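Remo (workshop build)

Remo is a two-armed tabletop robot built in a shared workshop in Bratport by Orhun Çetinkaya and Hülya Başaran. It is used for picking up and moving household crockery. The name covers the arms, the frame they stand in and the control software. A first version with a single arm was shown to other members on Mar 11, 2018, and the second arm was fitted in June of the same year.

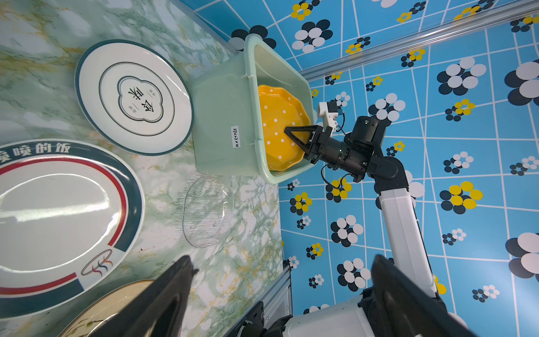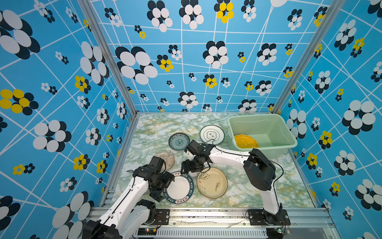
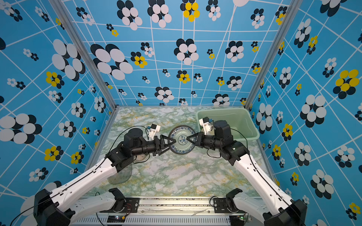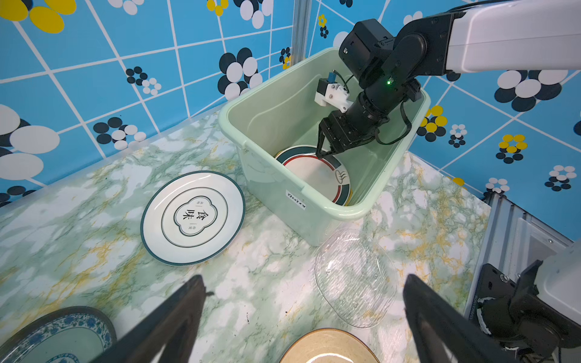 Remo, with plates and the pale green tub.

Clirkov Workshop Reference, Vol. 2, p. 13

Construction

The frame is made from aluminium profile, cut by hand at the workshop. Blue patterned wallpaper covers the back and both sides, and the front is left open at working height. The floor has a marble pattern in white, green and yellow. Both arms stand on a rail across the front edge, each base bolted to a pair of black mounting plates. A white panel with ventilation slots sits below the rail.

Each arm has white links between black joint housings and ends in a black gripper with two fingers. The cables run outside the links, with a loop left at the wrist. Çetinkaya first routed them inside and gave this up after the wrist cable was pinched 3 times. The outside run looks less tidy but a cable can be changed without taking the arm down.

A small camera is carried at each wrist on a white bracket. The bracket was redrawn several times, and the version now in use is the ninth, listed in the build notes as B9. Earlier ones bent when the arm stopped quickly, and the view shook for a moment after each move.

Control

The joints of each arm are wired in a chain to a small circuit board near the front rail. The boards report to an ordinary desktop computer under the bench. Başaran wrote the control program, which the notes call Najafi after the street where she lived at the time. It keeps a list of positions for both arms and will not start a move if the two paths cross.

The arms can be moved in two ways. In hand mode the joints go slack and a person guides the arm while the positions are stored. In run mode the stored positions are played back at a chosen speed. Speeds are set for each arm separately - an early fault in which one setting was applied to both arms was traced to a copied line in the settings file.

Plate task

Most of the work done with Remo has to do with plates. They are laid out on the floor of the frame, and a pale green plastic tub with a thick rim is set towards the back. The arm takes a plate by its rim, tips it up and stands it in the tub at a slant. A plate can also be held between the two arms, one gripper on each side of the rim.

The plates do not match. They come from members' kitchens and from market stalls, and include patterned and plain ones, several with Chinese lettering, a yellow one with white dots and a scalloped edge, and clear ones. The clear ones are the hardest for the cameras, as the floor pattern shows through them. Plates with a low, flat rim are hard to grip because the finger has to get under the edge. The builders tried a thin rubber mat under these plates and later took it out again.

The tub carries a handwritten label on its front face. It has to go back in the same position between runs, and its corners are marked on a card template kept with the tools.

Maintenance

The bolts at the arm bases are checked before each session. Finger tips are replaced when worn, usually in pairs. The wallpaper has been patched on one side with pieces from the same roll.

Drawings for the bracket and the rail plates are kept in the workshop's shared folder. The control program is stored separately, and members ask Başaran for a copy.

See also: Gripper (two-finger); Aluminium profile; Bratport shared workshop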